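Bovwood Arts Center Opens Applications for Participatory Memorial Art Program
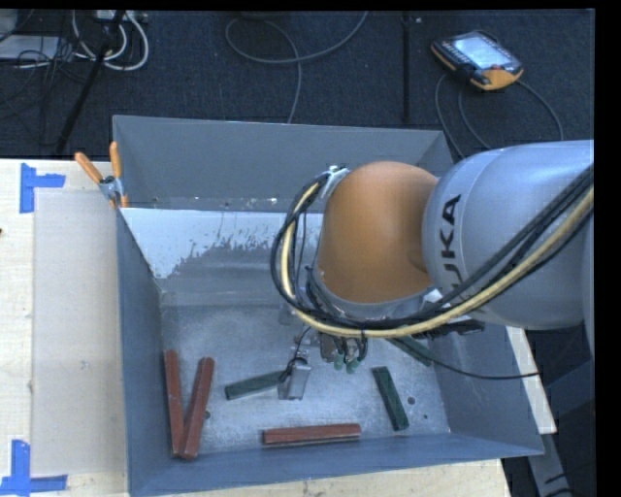 Red and green blocks in a gray metal bin on a wooden tabletop.

BOVWOOD, January 2025. The Bovwood Arts Center is accepting applications from congregations, hospice programs, schools and neighborhood groups that wish to commission a work of participatory art for a memorial, commemoration or service of remembrance. The program, titled Many Hands, will support 10 commissions during its first year. Each will be made in part by the people who attend the event for which it is intended.

Selected groups will be paired with an artist and will receive materials, planning assistance and the use of the Center's ground-floor studio for preparatory sessions. There is no fee to apply. Groups whose proposals are accepted will be asked to provide a location for the finished work and to name two contacts who can remain with the project from the first meeting through installation.

Many Hands grew out of a project completed at the Center last June, when residents were invited to contribute to a cloth hanging in memory of family members, friends and neighbors. Over the course of the month, 609 people added a name, a line of writing or a stitched mark. The finished hanging was displayed in the east gallery through the end of the summer and has since been placed in the entrance hall of the Mudeo Street Library, where it may be seen during regular library hours.

"We received requests from several groups before the hanging had even been taken down," said Treasa Mac Mathúna, director of community programs. "Some had a specific service in mind. Others were looking for a way to mark a loss that had affected a whole school or a whole street. The Center did not have a formal way to answer those requests, and this program provides one."

Ilze Siliņa, a textile and paper artist who designed the June project, has been appointed lead artist for the program. She will work directly on four of the commissions and will advise the artists assigned to the remaining six. Siliņa trained as a weaver and has taught at the Vītola Studio for much of her career. Her recent work includes a set of folded paper panels for an interfaith chapel and a funeral pall assembled from squares brought by mourners.

According to Siliņa, the most important decisions in a work of this type are made well before guests arrive. "A person who comes to a memorial may have only a minute or two to take part, and may be in no condition to follow complicated directions," she said. "The task has to be small and clear. Tie a ribbon, press a leaf, write a name. The artist's work is to make sure that each of those small actions has a proper place in the finished piece."

Proposals may be made for work in fabric, paper, wood, clay or mixed materials. Pieces may be permanent or temporary. The Center will also consider proposals for works that are divided at the end of a service so that a portion may be taken home by each participant. Works that involve open flame, the release of balloons or the scattering of material outdoors cannot be supported.

Applicants are not required to have any background in the arts. The application form asks for a description of the event or occasion, the expected number of participants, the age range of those attending and any religious or cultural practices that the artist should understand. Groups that observe restrictions on images, lettering or particular materials are encouraged to state them on the form. Applications may be submitted in any language, and interpretation can be arranged for planning meetings on request.

The program is supported by a grant from the Murnano Fund, which assists small arts organizations in the region. The grant covers artists' fees and materials for the first year. Renewal will be considered after a written report has been submitted to the Fund.

Commissioned works will be documented by the Center for its archive. Photographs of participants will be taken only with the consent of the host group, and names or messages written on a work will not be reproduced in print or online without permission. A group may ask that its work be left out of the archive altogether.

One commission has been set aside for Old Bovwood Chapel, founded in 1778, whose congregation will hold a service in the fall for those buried in the unmarked section of its churchyard. The chapel has asked for a work that can be carried in procession from the front door to the churchyard wall. Siliņa is expected to begin meetings with members of the congregation in the spring. The nine remaining commissions are open to all eligible groups.

Two information sessions will be held in the ground-floor studio. Each session will include a short presentation by the lead artist, a review of the application form and time for individual questions. Seating is limited to 40 people per session, and registration is requested. The studio is accessible by ramp from the parking lot on the north side of the building. Persons who need sign language interpretation or other accommodations should contact the front desk at least one week in advance.

Applications will be reviewed by a panel made up of Center staff, two working artists and a hospital chaplain. The panel will give attention to the range of communities represented, the readiness of the host group and the extent to which participants will have a real part in making the work. Groups that are not selected may ask for written comments and may apply again in a later round.

Where a memorial must be arranged on short notice, a group may request a materials kit instead of a full commission. Kits contain prepared cloth or paper, marking pens suitable for the surface and printed directions for setting up a signing table. They are lent without charge, subject to availability, and do not require review by the panel.

"Not every family or congregation is in a position to plan months ahead," Mac Mathúna said. "We would like people to call us even when the service is only a few days away."

Application forms and kit request forms are available at the front desk of the Bovwood Arts Center and on the community programs page of its website. Questions about eligibility should be directed to the Office of Community Programs.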